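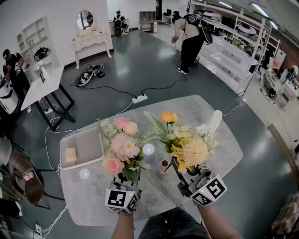 Artificial flower bouquets over a marble tabletop.

Tredville Main Street Program
Progress report to Plondholm, second period
Submitted 2019-08-27 by Spyros Bošković, program coordinator

1. Status
Work is on schedule against the revised plan agreed in June. Of the 11 shopfronts approved for minor works, 10 have signed agreements. The remaining owner is waiting on a lease renewal and has asked for an extension to the end of the next period. We recommend granting it.

2. Shopfront works
Painting and signage are complete on the north side of the street. Awning replacement on the south side was held up by a change of fabric supplier. Grireo has taken over supply at the original price, and the colour range is unchanged. Two of the awning frames need new wall brackets. The cost will be met from the contingency line.

3. Street trading
The council issued the footpath permit for stalls selling craft, plants and homewares. Stallholders must keep a clear path of 200 cm on the kerb side. The first inspection found one breach, a display rack, which was moved the same day. Public liability certificates are held for all stallholders.

4. Vacant premises
The former Escobar hardware store is still without a tenant. The owner has agreed in principle to short licences for pop-up traders. A draft licence is with the council's solicitor. Electrical testing is required before anyone can occupy the rear half of the building.

5. Budget
Spending stands at 80 per cent of the allocation for the period. The underspend is the delayed awning work and will carry over. No transfer between budget lines is requested.

6. Next period
Finish awnings. Settle the licence wording. Repeat the pedestrian survey at the same points and hours as the baseline. Survey results will be attached to the next report.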